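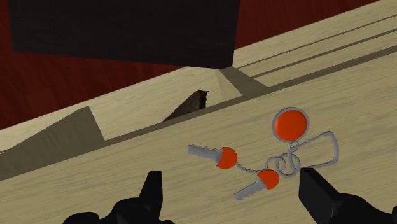

Simulated keys on a simulated tabletop, with the gripper fingers at the ready. Render: Maglaya

27 February 2022
By Jerome Layug

Keys are horrible. Ask anyone at Maglaya, the small robotics lab that has spent the winter trying to teach a gripper to pick them up. Chain sags, ring slides, the whole lot shifts when you touch it.

So they practise in software first. Durirano, the lab's simulator, runs the same grasp 200 times with tiny changes – friction, weight, the angle of the fingers – and throws out any grip that only works when everything is perfect. What survives goes to the real arm.

Does it help? Seems to. With the old method, 40 lifts in 98 held. With the new one, 5 failed out of the same 98. Big jump, small test, and the team is the first to say so. Thin chains still go wrong. The simulator treats every link as stiff, and real ones arent.

Next up is Hustik, a harder set of objects with cords and straps. Trials start in April at the Parnora workshop, if the new arm arrives in time. Nobody was promising that when I left.

Contact us | © 2022 | Back to top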